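Looking After the Soft Finger Pads on a Hand-Held Gripper
February 23, 2024
Posted by the author, Badara Workshop Notes

The hand-held gripper at the Badara bench entered regular service last spring. Its upkeep was at first done from memory, and the results were uneven. The procedure set down below has been followed since the autumn and is published for readers who maintain a similar tool.

Scope

These notes cover the two fingers and their soft pads. The camera mount and the recording software, which we run under the project name Nostlow, are treated in separate posts. Firmware is outside the scope of this blog.

Inspection of the pads

The pads are inspected at the start of each working day. Each pad is flexed once by hand and the fins are examined along both edges. A fin that has split at the root is recorded in the log, and a pad with 3 split fins is withdrawn — it may still close well enough on a box, but it will let a rounded object turn. Dust is removed with a damp cloth. Solvents are not used on the pads at any time, and the pads are left to dry in the open position.

Refitting the finger blocks

The screws in the finger blocks are tightened by hand in a crossing pattern, first lightly and then fully. Threadlocker was tried in the first month and abandoned after one block had to be drilled out. Spare screws are kept in the drawer marked Damik, together with the short driver. Both pads are replaced at the same time, even when only one is worn, and the date is written in the log.

Checking the grip

After any refit, the tool is closed on a computer mouse with a perforated shell. The magenta pads should meet it on its left and right sides, and it should stay upright between the fingers while the tool is held over the table. The object is then released and picked up again, 36 times in all, with the wrist turned a little between attempts. Any slip is entered in the log along with the side on which it began.
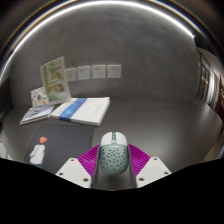 Service intervals

The current pair of pads has completed 565 recorded grasps. Replacement is scheduled at roughly 700, whatever their condition. The earlier pair, from the batch we call Sjögren, was kept in use well past that point and tore during a session, and half a day of recordings had to be discarded. The interval will be reviewed in March, when the log is next summarized.

Recent posts
Camera Mount Alignment After Transport
Nostlow: Naming and Storing Session Files
Choosing a Driver for Small Machine Screws
A Simple Log Sheet for Shared Tools

Contact | Copyright 2024 Badara Workshop Notes | Back to top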